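Search this site Go Advanced search

Drinking straw

A drinking straw is a narrow tube used to carry a liquid from a cup, glass or bottle to the mouth. The drinker lowers the air pressure inside the mouth, and the higher pressure of the surrounding air pushes the liquid up the tube. Straws are made from paper, plastic, metal, glass, silicone, bamboo and the stems of grasses and cereals.

History

Long tubes for drinking are known from ancient Mesopotamia, where beer was shared from a common jar. The brew was not filtered, and a reed let the drinker reach the liquid under the layer of husks that floated on top. Some of the tubes that survive have strainers at the lower end. Similar habits are found in parts of East Africa, where millet beer is still drunk from a pot through long canes.

Rye straw was the usual material in North America and Europe during the 1800s. It was cheap and easy to cut, but it softened in the drink and left a grassy taste. Paper straws wound in a spiral and coated with wax came into use toward the end of that century. The flexible straw, with a short ribbed section that lets the top bend, dates from the 1930s. Hospitals were among its early buyers, as patients could drink from it lying down. Plastic took over most of the market after the 1960s.

Manufacture

Plastic straws are extruded. Pellets of resin, usually polypropylene, are melted and forced through a ring-shaped opening, and the tube is drawn through a water bath, then cut to length. Color is added to the resin before melting. Bending straws go through a second machine that presses the ribs into the wall.

Paper straws are wound from two or more strips around a steel rod, with glue between the layers. The winding machine at the Villalba works, founded by Gervasio Domínguez and later run by Hortensia Domínguez, turns out 600 straws a minute in the standard width and 221 in the wide one. The wide straws take a heavier paper and need longer to dry.

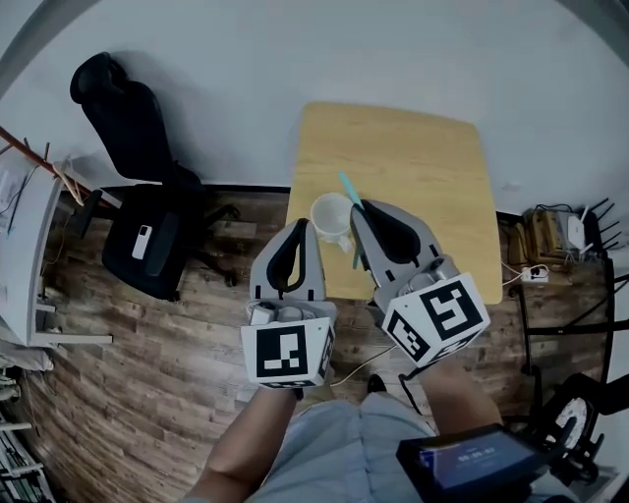

Why does a straw stop working when it has a crack near the top?

Air enters through the crack and fills the space in the mouth, so the pressure there doesn't fall far enough for the liquid to be pushed up. A crack below the surface of the drink has little effect.

Types

The straight straw is the oldest form and the simplest to make. Cocktail straws are short and thin and are often used for stirring. Milkshake straws are wider than standard ones, and those sold for tea with tapioca pearls are wider still, with one end cut at a slant to pierce a sealed lid. Spoon straws have a small scoop at the lower end and are served with crushed ice drinks.

The bombilla, used for yerba mate in South America, is a metal straw with a filter at its base. It keeps the leaves out of the mouth and is kept for years.

Disposal and regulation

Plastic straws are too light and narrow for most sorting equipment and are seldom recycled. Many cities and countries now limit their sale, often with exceptions for disabled people who need a flexible straw to drink safely. Paper straws break down faster but soften in use. Metal and glass straws can be washed with a thin brush, though a rigid straw can injure the mouth in a fall.

See also: Bombilla; Cup; Paper winding; Reed

Contact the editors | Copyright Prurside Reference | Back to top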